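Pistesik message activity set

Pistesik is a table of daily activity counts from Govbridge, a messaging service for town offices and the people who live near them. It was prepared at Wundavberg for anyone who wants to study how short status posts are used beside private messages.

Version date: 2019-03-09

What the files contain

There are 481 public channels in the set. Each row is one channel on one day, with the number of active readers, the number of status posts and the number of replies. The text of messages is not included, and it was never copied from the service. Channels with fewer than 70 readers were left out, so that no small group can be recognised.

The main file is called `daily.csv`. A second file, `channels.csv`, gives the type of each channel (transport, schools, waste collection and so on) and its language.
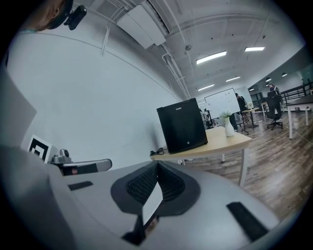 A reader is counted as active if the app was opened and the channel was shown on the screen. Notifications which were only received do not count. Please keep this in mind when you compare our numbers with those of other services, which often use a wider definition.

Known problems

In January the counting server stopped for up to 5 hours, and 717 rows have the value `partial` in the last column. We did not try to correct them. Status posts that were deleted on the same day are missing from the counts.

Use and citation

You may use the data freely for research and teaching. Please cite it as "Rodrigues, Pistesik message activity set" and mention the version date. If you find a mistake, write to us with the channel number and the day.

Print this page | E-mail this page

Contact | © Wundavberg | Back to top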